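Brekell 22 Floor-Standing Dehumidifier

Home / Air and Moisture / Dehumidifiers / Workshop and Storage

Overview

The Brekell 22 is a compressor dehumidifier for workshops, storage rooms, garages and light metal buildings. It removes moisture from indoor air by drawing it across a chilled coil, collecting the water and returning the air to the room slightly warmer than it entered. It is designed for rooms that are closed most of the day and opened for deliveries or access.

The unit replaces the earlier Brekell cabinet model. The cabinet is narrower, the filter now slides out from the front, and the drain outlet has moved from the left side to the rear. Wall brackets made for the earlier cabinet do not fit.

Typical uses

Storage of paper stock, cardboard and packed goods. Tool rooms where surface rust is a concern. Drying out after a small leak, once standing water has been removed. Rooms under uninsulated metal roofs, where condensation forms on the underside of the sheets during cold nights.

The unit is not suitable for swimming pool rooms, cold stores, or any space with solvent vapor or heavy airborne dust. For fine wood dust, order the Huanca pre-filter listed under Accessories.

Specifications

Type: compressor, single coil, with hot gas defrost
Extraction, rated: 22 liters per day
Airflow, high speed: 300 cubic meters per hour
Fan speeds: two
Humidity setting: adjustable dial, plus continuous mode
Tank: removable, with float switch and carry handle
Drain: rear outlet, gravity hose included
Cabinet: powder-coated steel
Casters: four, two locking
Power: standard grounded outlet, fixed cord
Restart after power loss: automatic, at last setting

Extraction falls as the air gets colder and drier. The rated figure applies to warm, damp air and should not be used to size a unit for an unheated building in winter.

Sizing

A single unit is suitable for a closed, reasonably tight room of up to 300 cubic meters where the aim is to hold a steady humidity level. Measure length, width and average ceiling height. For a pitched roof, use the height halfway between eave and ridge.

Reduce the volume by one third if the floor is bare concrete without a moisture barrier. Reduce it by half if a large door is opened more than a few times a day. If the result is too small for the room, use two units at opposite ends. Two smaller units usually give more even results than one large one, as air does not move well around tall racking.

Placement

Stand the unit upright on a level surface. Leave clear space on all sides, with the most clearance at the front grille. Do not place it in a corner behind stored goods. Keep the intake away from exterior doors.

After transport, leave the unit standing upright for several hours before switching it on. If it was laid on its side at any point, leave it overnight.

Drainage

The tank is adequate for occasional use. For continuous use, connect the gravity hose and run it downhill to a floor drain for its full length. A dip in the hose will hold water and trip the float switch. If no drain is available at floor level, use the Nellico lift pump, which raises water to a sink or through a wall opening.

In buildings that drop below freezing, disconnect and empty the hose before the cold season. The tank must also be emptied.

Controls

Turn the dial clockwise for drier air. Most stored goods keep well at a mid-range setting. Continuous mode ignores the humidity sensor and is meant for drying out only. Leaving the unit in this mode raises power use without much benefit once the room has reached a normal level.

The amber light shows that the tank is full or not seated. The green light flashes during defrost. The compressor is off during this time and the fan may keep running.

Maintenance

Clean the filter every month, or every two weeks in a workshop. Rinse with lukewarm water, shake, and let it dry before refitting. Vacuum the coil face once a year with a soft brush. Wipe the float with a damp cloth when the tank is cleaned. The unit should be inspected by a technician after 1,800 hours of compressor run time. The hour counter is behind the filter.

Accessories

Huanca pre-filter, pack of 20
Nellico lift pump with check valve
Batine remote humidity sensor, wired
Replacement tank with float
Replacement gravity hose

The Batine sensor overrides the built-in sensor when plugged in. Mount it at shoulder height on an interior wall, away from the outlet air.

What is in the box

Dehumidifier, tank (fitted), filter (fitted), gravity hose, hose clamp, printed manual. Accessories ship separately.

Shipping and returns

Ships upright on a half pallet. Check the tilt indicator before signing for the delivery. Unused units may be returned in the original carton. Pre-filters cannot be returned once the pack is opened.

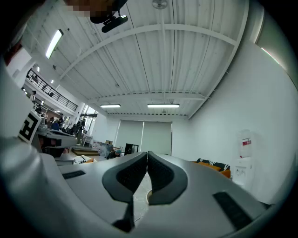

Can the drain hose be extended?

A longer hose of the same inside diameter can be used as long as it slopes down all the way to the drain. For long or level runs, fit the Nellico lift pump.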